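Kindmont open house, November 2025

I have been to enough of these open houses to know how they go. You get a lanyard, a paper cup of coffee and a person in a fleece vest telling you the future is on the second floor. Kindmont's invitation promised "a close look at the hardware," and my colleague Sunita Abernathy talked me into the drive.

Check-in

The brochure says the building holds 1,781 square meters of workshop. Maybe it does. We were shown a hallway, a lunch room and two workrooms, and one of those was mostly chairs. Our guide, Heiðrún Laxdal, was pleasant and kept the group moving a little faster than I wanted. Questions were to be saved for the end, and the end was short.

The arm bench

I'll give them this much, we were allowed to stand close. I had expected a rope and a sign. The arms are good-looking things in white, black and silver-gray, with rounded housings and the joints left out where you can study them. The white tops are glossy enough to sell you something. I'm more interested in the parts underneath, the brackets and the fingers, which is where the work gets done or doesn't.
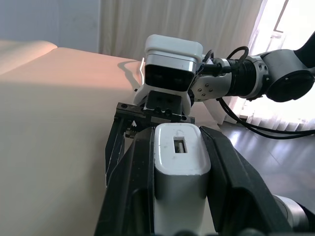
What I liked on the grippers was the plain stuff. There is a small toothed gear tucked in by the bracket, right out in the open, and the bracket has screw holes at its ends. I can follow that. One white housing had a slightly scuffed top, and I trusted it more than anything in the brochure. Two grippers that close to each other also made me want to ask how often they bump. Laxdal said the spacing was "managed in software." I wrote that down with a question mark next to it.

The talk

Villads Skov gave the slides, nearly an hour of them. Jandside is their name for the whole product line, and Skundau is the control package you pay for separately - I had to ask twice before anyone said the word "separately." No price list. There was a chart with an arrow going up and no numbers on either side of it. Ditte Kjærgaard, who had come over from a packaging firm, asked what a replacement finger costs and how long it takes to arrive. Skov said it depends on the region. She named her region. He said he would get back to her.

I asked about service hours and got a leaflet.

Worth the trip?

For the bench, yes, if you live nearby. You learn more from a few minutes next to the hardware than from the slides, and the staff in that room knew their screws. For the talk, stay home and wait for the PDF. They are planning another open house in June and I told Sunita I would go back if they put prices on the wall. She has already signed us both up. Parking is behind the building, and the sign for it is on the wrong side of the street.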